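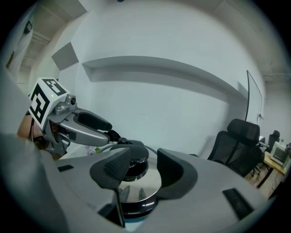
I have never once sat at the desk I booked, one reply to our survey began, and I have never met the person who sat there instead, though I know what they eat. We quote it early because it sets the tone for most of what follows. Of the 134 written replies we received from the Skasetden and Sadutel offices, the great majority dealt with the same small crime: a desk reserved in the booking system by one worker and occupied, with every sign of comfort, by another.

4. Findings: booking and sitting

4.1 Phantom bookings

Both offices used Joltard, a desk-booking tool that both employers had introduced to "bring clarity to shared space." Under its rules a worker may hold a desk for up to 30 minutes past the booked start time, after which it goes back into the pool. The rule assumes that people who are not coming will let the clock run out. In practice, workers learned to check in from home, from the train and, in one frank reply, from bed. The desk then showed as taken for the whole day while standing free, and anyone walking past it had to choose between the evidence of the screen and the evidence of their eyes.

Most people chose their eyes. This is where the trouble began, as the holder of a phantom booking did sometimes turn up, usually after lunch, and usually with a laptop already open in one hand. Replies describe these meetings in the language of border disputes. The sitter would offer to move, the booker would insist that they stay, and both would go on in this way until one of them lost and had to take the desk.

We had expected seniority to settle such cases. It did so only at Sadutel, where managers had offices within living memory and still walked as if they did. At Skasetden the deciding factor was the number of items already laid out. A sitter with a mug, a charger and a cardigan on the chair was treated as a settled population.

Figure 3. A white desk in use.

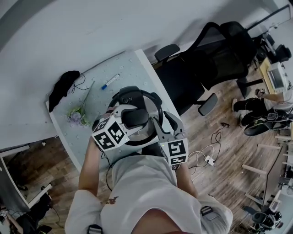
Why did workers keep booking desks they did not plan to use? They saw a booking as insurance, free at the time of purchase and paid for by somebody else. Few replies put it so bluntly, but the pattern is easy to read between the apologies. A worker who had once arrived to find no desk would book for the entire following month, cancel nothing, and then complain at length about people who book and do not come.

4.2 The home desk

The second finding concerns desks that were shared in name only. On the Camenzind floor at Skasetden, 30 desks were open to all, and the local guidance said so on a laminated card. Even so, workers could tell us whose desk was whose without looking anything up. New arrivals were not told of these arrangements. They found out by sitting down and noticing that the talk nearby had stopped.

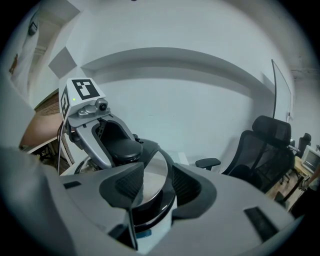 Claims of this kind were rarely stated aloud and were kept up mostly by chair height. A regular sitter would set the chair to suit and take any change to it as a hostile act. Two replies mention tape on the lever. Management read the calm on this floor as a success for the shared model, and the internal review of August 2022 praised its "mature desk culture." Our own reading is that the floor had gone back to assigned seating and had the good manners to keep using the software.

Joltard's usage reports could not have shown this. The system logged each booking correctly, and the same workers booked the same desks week after week, which the monthly summary scored as strong engagement. We return to the problem of engagement scores in Section 5, where we compare them with the badge records.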